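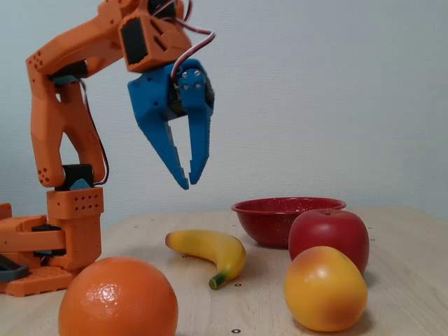 Robotics > Learning methods > Demonstration collection

Demonstration collection is the gathering of recorded examples from which a robot arm learns a task. A person guides the arm through the task many times, and the joint positions and camera images are saved together. Each run is called an episode.

Tabletop work with artificial fruit is a common starting point. The arm is usually small and 3D-printed, driven by hobby servos, and the task is a short one such as moving a banana to a bowl. Artificial fruit keeps its shape and colour over many sessions, so early and late episodes can be compared.

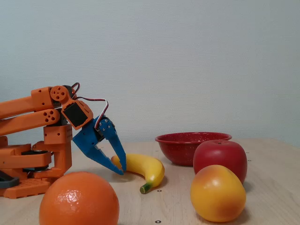 An episode normally covers the reach, the grasp, the lift and the release. Operators are asked to keep a steady pace and to avoid long pauses, which the model may copy. Objects are shifted between episodes so that the arm does not learn one fixed position.

Practice on failed grasps varies. The Rudomo set, recorded under Parvathi Rajan, holds 3351 episodes, of which 3000 are used for training. The remainder are kept apart and include dropped objects and second attempts. Murali Palaniappan's Forkham notes take the other view and leave recoveries in the training portion, marked with a label.

Labelling is done by hand in most small projects. At Kindeck, 2 people check every episode and must agree before it is accepted. A change of lamp or camera angle is written in the session log.

Shared 6 times | 9 comments

Related articles
Teleoperation
Gripper (two-fingered)
Imitation learning
Chisholm log format
Servo calibration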